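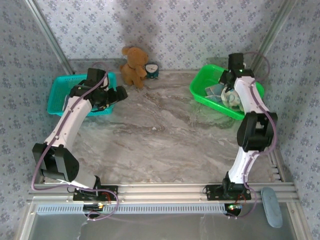 The two arms on their rail, with the turquoise basket.

Prenden rotor blades back at Zodcombe

9/1/21

The main rotor blades for the Prenden have come back from Cestico and are now on the padded racks along the north wall of the hangar. All three passed inspection. Members who have followed the rebuild will remember that the blades were the part we were least sure of, as the log book for them was incomplete and the last owner had stored the machine outside under a sheet.

The Prenden is a light two-seat helicopter with a piston engine. Ours had flown 157 hours when it was laid up. The blades are wood and fabric over a steel spar, and damp is the usual trouble with this type of construction. Water gets in at the tip, works its way along the grain and changes the weight of the blade. A set in that state will shake the whole machine as soon as the rotor is brought up to speed, and the pilot will feel it in the stick before anywhere else.
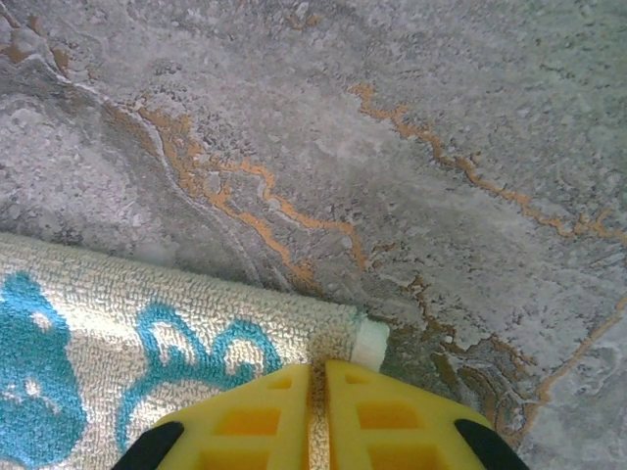

Cestico weighed each blade, checked the balance along its length and tapped over the skin for soft patches. One blade had a small area near the trailing edge where the fabric had lifted. This was cut back, dried, glued and covered again. The blade then needed a little weight adding at the tip pocket to match the other two. The drag hinges were cleaned and measured, and were within limits.

Gyula Juhász drove up to collect the set and brought them home in the long trailer. Unloading took over two hours, mostly spent moving things out of the way. Please do not lean ladders against the racks. The covers are thin and a knock on the trailing edge would mean sending the blade away again.

Work on the rotor head

The head itself was stripped last winter and has been waiting for bearings. These have arrived and Naomi Mollel has started to fit them. The old ones came out with a puller made for the job from a drawing in the back of the maintenance manual. The flapping hinges are done. The feathering bearings come next and must be shimmed, so progress will be slow for a while.

We still lack a serviceable swashplate boot. The one we took off had split along two of the folds. If anyone knows of a supplier, or has a boot from another type with the same bore, please leave a note in the workshop book.

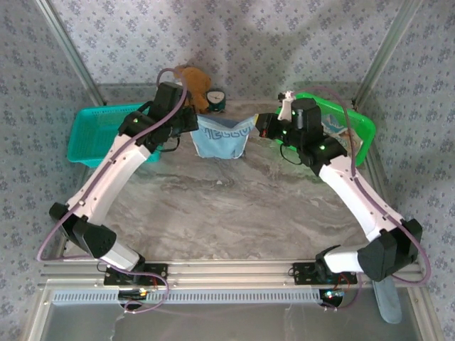
Engine and gearbox

The engine has been turned over by hand once a week and the plugs are out. Compression was even across the cylinders when last checked. The magnetos are away for overhaul and we expect them in October.

The gearbox is a Morelli unit and has given no cause for concern. The oil was drained and strained through a cloth, and there was no metal in it. The magnetic plug was clean apart from a little grey paste, normal for a box of this age. It has been refilled with preserving oil and must not be run until that has been drained and replaced. A red tag is tied to the filler cap to say so.

The clutch linings are original. They are worn but have some life left, and we will decide on them after the first ground run.

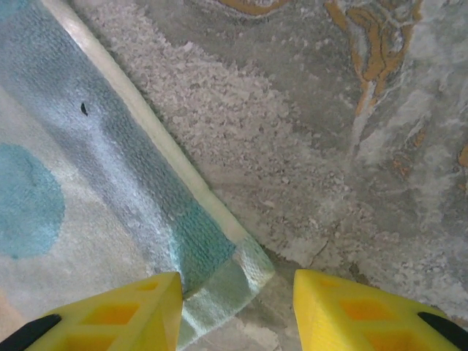

Folded towel with a teal band and a round teal-blue dot.

What happens next

Once the head is together it will be lifted on to the mast with the chain hoist. The blades will go on after that, with the tail secured and the hangar doors shut, so that tracking can be checked at rest before the machine is moved outside. Ground running will take place on the concrete pad behind the fuel store. The machine will be tied down for the first runs and the footpath side of the pad will be roped off.

Anyone wishing to help with the lift should put their name on the sheet by the tea urn. Safety boots are needed. The Prenden's paperwork, including the release notes from Cestico, is in the blue box file in the office and can be read there, but please don't take it home.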